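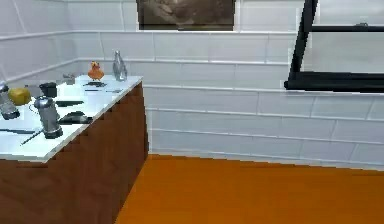
4. Gripper comparison, kitchen counter sim

Do section 3 first. Controller has to be up before the scene loads or the arm config comes in blank.

1. Open the counter scene. Leave the object set on default (duck, glass bottle, mug, grinder, long knife and the rest).
2. Pick gripper A, Bekel two-finger. Seed 13.
3. Run 500 grasps. Log goes to your run folder.
4. Reset the scene. Full reset, not just the arm.
5. Swap to gripper B, Arrieta suction. Same seed!!
6. Run 500 again.
7. Compare the logs per object, not the total. Flat utensils drag the total down for both.

Note: bottle is clear, so depth from the wrist camera gets patchy there. Use ground truth pose for the first pass, then camera. Dont mix the two in one log.

Note: Bekel force limit stays at 68 percent. Higher and the duck shoots off the counter, run stalls.

CAUTION: never change grippers while the sim is stepping. Pause first. Crashed the Paltness controller twice in August.

CAUTION: knife grasps are sim only. Do not export those to the real arm without asking Pin-yu Yip.

If the log stops at line 1,199 it's the old buffer bug, update and rerun from step 4. Still stuck, ask Dwight Wong, mornings are best.

Camera pass: see section 5, teh settings are different.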